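Sorting the Household Medicine Box: Report on a Visit to the Wynne Home Practice Rooms in Grernemdale

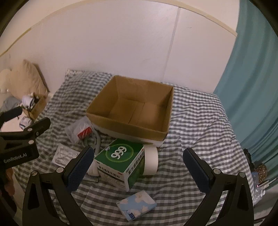

VISIT REPORTS / HOME AND HEALTH

GRERNEMDALE – Members of the Pastar Adult Learning Association visited the Wynne Home Practice Rooms on a Tuesday in July to observe the center's course on household storage. The visit was arranged by Karim Abdelaziz, program coordinator at Pastar, and was hosted by Trinidad Lozano, who has led instruction at Wynne since the course was introduced.

The center occupies the upper floor of the former Gravex office building and is laid out as a series of ordinary domestic rooms. The group was received at 9:30 a.m. and proceeded to the bedroom, where the morning session on small supplies was held.

Ms. Lozano explained that the course deals with items most households own and few store together: remedies, tape, tissues, and the small containers that collect in nightstands and coat pockets. Participants work on the bed, which gives them a broad surface at a comfortable height. On the day of the visit it was made up with a gray-and-white gingham sheet, and an open cardboard box stood at the center, empty, with the supplies set out in front of it.

The largest of these was a green-and-white medicine carton marked "999" on the top, with Chinese characters printed in green on its sides. A roll of white tape lay beside it against the box. The set also included a small white cylindrical item and a pack of tissues in a pale blue wrapper with white clouds.

According to Ms. Lozano, the medicine carton receives the most attention in the session. The center asks that medicines remain in their original packaging, together with any leaflet, and that the printed side panels face outward once the carton is in its place. Where the text is in a language that not everyone in the household reads, participants are asked to write a plain label giving the name, the purpose, and the expiration date, and to have a pharmacist confirm the wording. The label is attached to the storage box. Nothing is fixed over the maker's own printing.

Several members of the visiting group asked whether tape and tissues belong in the same box as medicine. Ms. Lozano replied that the center permits it, provided that the medicine is stored upright along one side and the soft goods are placed last. Tape is laid flat in a corner. Any container without a readable label is put aside for review, and the course does not allow participants to guess at its contents.

The choice of a plain cardboard box was also discussed. Mr. Abdelaziz observed that many guides recommend clear plastic bins with fitted lids. Ms. Lozano stated that Wynne has no objection to such bins, but that the course begins with materials found in most homes. Once a household has settled on what it needs to keep, it may move the contents to a closed container, and families with young children are told to use one that locks and to keep it on a high shelf. The bottom flaps of a reused box should be checked before anything heavy is put in it.

Following the bedroom session the group toured the linen room and the kitchen. Wynne reported that 603 residents of Grernemdale and nearby towns have taken part in the storage course, and that 141 of them returned for the second level, which covers kitchen cupboards and cleaning products. The center hopes to offer places to around 200 participants in the coming year. Classes are kept small, and each runs for 2 hours, with a short break.

A discussion was held in the kitchen before lunch. Members noted that the written handout could be set in larger type, and that a separate page on the disposal of expired medicine would be of use to older participants. Ms. Lozano agreed to forward both points to the Wynne office.

The Pastar Adult Learning Association thanks the Wynne Home Practice Rooms for their hospitality. Members who wish to receive a copy of the course handout may request one from Mr. Abdelaziz at the association office – please state whether the English or the Spanish edition is preferred.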